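My grandmother kept her recipes in a Wedel chocolate tin, and for most of my life I assumed the tin was the whole collection. Then my aunt moved out of the house on Clostside last November and found the other tins. There were a lot of them, stacked in the cupboard over the stairs behind the Christmas tablecloths, and since I'm the one in the family who bakes (and the one who was foolish enough to answer the phone), they came to me.

So I've spent the winter at my kitchen table with my grandmother's handwriting, and I can tell you it has been one of the nicest winters I've had in years. I make a pot of coffee at seven in the morning, open a tin, and read until the coffee is gone. Some mornings I find a treasure. Some mornings I find three versions of the same cabbage soup and a receipt for shoe polish.

The handwriting took some getting used to. She wrote her ones like sevens and her sevens like nothing I've ever seen, and she had her own way of shortening words that she changed whenever she felt like it. "Btr" is butter. "Bt" is beat, or sometimes also butter. I made a very strange sponge before I worked that out.

She never gave an oven temperature, either. The cards say "good oven" or "slow oven" or, on one card for almond rusks, "oven as for Easter." My aunt laughed for a full minute when I read her that one over the phone, and then she couldn't tell me what it meant. I've settled on 350 and keep an eye on them.
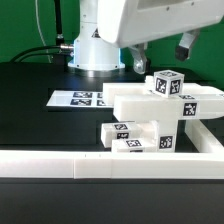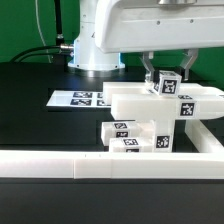
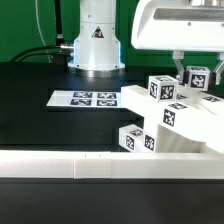

*1,000 words · 5 min read*

Back to the tins. The biggest surprise has been how many of the cards aren't hers at all. She traded recipes the way other people traded gossip, and I suspect the two went together. There's a poppy seed roll from a Mrs. Kristiansen, with a note on the back saying she leaves out the lemon on purpose when she gives it to other people. I've now made it both ways and I'm sorry to say the lemon matters a great deal. I hope my grandmother got the full version by fair means.

Then there's the honey cake. If you grew up in my family you know the one I mean - dark, a bit sticky on top, always cut too small. It was the card I wanted most, and of course it wasn't in the first tin or the second. It was folded in half inside an envelope, under a bundle of knitting patterns, and it wasn't even in her writing. It's signed Torbjørn Nyberg, who I dimly remember as a tall man with a big coat who came by at holidays and let us kids have the sugar cubes out of his saucer. I had no idea he baked! All those years we called it Grandma's honey cake, and she let us.

His card is a joy to work from, too. Everything is weighed in grams, and he tells you what the batter should look like at each step. He must have been baking for a crowd, because it starts with 1,000 grams of flour, and in the margin somebody (her, I think, from the sevens) has doubled it to 2,000 for what she calls "the hall." I've cut it down to a quarter of his amount and that fills one good loaf pan with a little left for a muffin or two. The honey goes in warm. The spices go into the honey and sit there for 15 minutes before anything else happens, and I do think that's where the flavor comes from, since the one time I rushed it the cake tasted flat.

I've left the cinnamon as he wrote it, although my husband would like more. I did swap the baking ammonia for ordinary baking powder. I can get the real stuff from Gadach, the little grocery next to the dry cleaner, but the smell while it's in the oven is something I only want to live through at Christmas.

A few of you have asked how I'm keeping all of this in order, and the answer is that I'm barely keeping it in order. I bought a binder with plastic sleeves and started sorting by cakes, breads, soups and pickles. Then I got to the cards that have a cake on one side and a pickle on the other and I had to go for a walk. For now those live in a shoebox marked BOTH. The stained ones I'm copying out by hand before they get any fainter, and I put the original and the copy in the same sleeve, back to back.

My aunt wants a set, and so do my cousins, so I'll be making copies for everybody once I get through the last two tins. I opened one of them this morning and the top card says "Fish, the way he likes it," with no ingredients. I'm going to call my aunt after supper and see if she knows who he was.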